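The Mark on the Table

10 Feb 2021

I have been looking at the same piece of wood for most of the winter, and I feel it's time the rest of you had a turn.

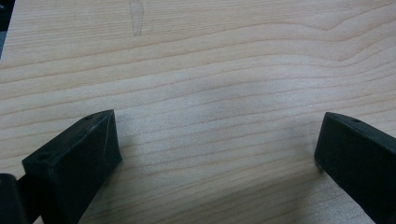

The tabletop. The mark is near the top, left of center.

I'll wait while you find it. It's faint, narrow and sort of see-through, with a slightly glossy outline, and if you told me you couldn't see it I would believe you. My wife can't see it either, or says she can't, and she has eaten at this table every night since we got it. I see it from the hallway. I see it with my eyes shut.

We bought the table in July from a man named Clifford MacPherson, who was moving into a smaller place and had strong feelings about who got his furniture. There was an interview. He wanted to know if we used coasters (yes), if we had a dog (no), and whether either of us did crafts. I said my wife sometimes wrapped presents, and he thought that over for a while before taking our money. He threw in four chairs, one of which we've since learned to give to guests we don't like much.

He told us it was maple. My brother-in-law says pine. A guy at the hardware store, going by a photo on my phone, said birch veneer and then asked if I was going to buy anything. I don't know wood. I know that it's pale, it goes slightly pink in the evening, and the grain runs along in long wavy lines until it gets toward one corner, where it swings into a big lazy curve like a river on a map. I liked that curve so much on the day that I never looked at anything else. So I can't swear the mark wasn't there when we bought it. I would like to blame Clifford, but a man who asks about crafts does not leave marks on a table.

The suspects, then. Tape is the obvious one, a strip of it stuck down in the wrapping season and peeled up with most of the glue left behind. It's about the right shape for tape, except that it narrows at one end, and I've never met tape that did that. Glue would do it, a drip that ran and dried. Or the finish has simply worn there, in which case everything I've done to it has been an attack on an innocent table.

And I've done a fair amount. I started with a damp cloth, as the whole internet tells you to. The damp cloth did nothing, but it did it gently. Then dish soap. Then olive oil, which made the table smell like lunch and gave me a second, larger mark to worry about for two days until it faded. After that I bought a bottle of Firko, which is sold for sticky labels on jars and has a picture of a very relieved woman on it. I tried it underneath first, where it took off a sticker I hadn't known was there, and then on the mark, where it took off nothing whatsoever.

The next thing was a fingernail. I'm told you are supposed to use a plastic card. I used a plastic card too, my old Duvov gym membership, and I'm happy it finally got some exercise.

By this time I was spending more time leaning sideways with a flashlight than eating. You learn things that way – mostly that light is no friend of furniture. With the lamp on, the middle of the table washes out bright and you'd think it was spotless. Turn the lamp off and the grain comes up beautifully, all those tan and whitish stripes, and so does the mark. I have considered just leaving the lamp on.

My wife's position is that tables get marks because people live at them, and that if I want one that stays perfect I should stand it in the garage under a sheet. She also pointed out, I thought unnecessarily, that she'd found me crouched at table height at seven in the morning with a cold cup of coffee beside me. On no coaster. I've asked her not to mention that to Clifford.

I did get a quote for having the whole top sanded and refinished. Singhal, the place out past the car wash, were very nice on the phone and wanted 1,319 dollars, pickup and delivery included. The table did not cost 1,319 dollars. The table, the chairs and the van we rented to carry them didn't come to that. I thanked them and went and put a fruit bowl on the mark.

The fruit bowl lasted a week. It's a heavy blue thing from Flutura, and off to one side like that it looked as if it was sulking, so people kept sliding it back to the middle to be helpful. Every time somebody did it I had to sit there and say nothing and pass the potatoes.

Anyway, if you have gotten something clear and slightly shiny off a pale wooden table without taking the finish with it, write and tell me how. Please don't suggest mayonnaise. Two people already have, and I'm closer to trying it than I'd like to be.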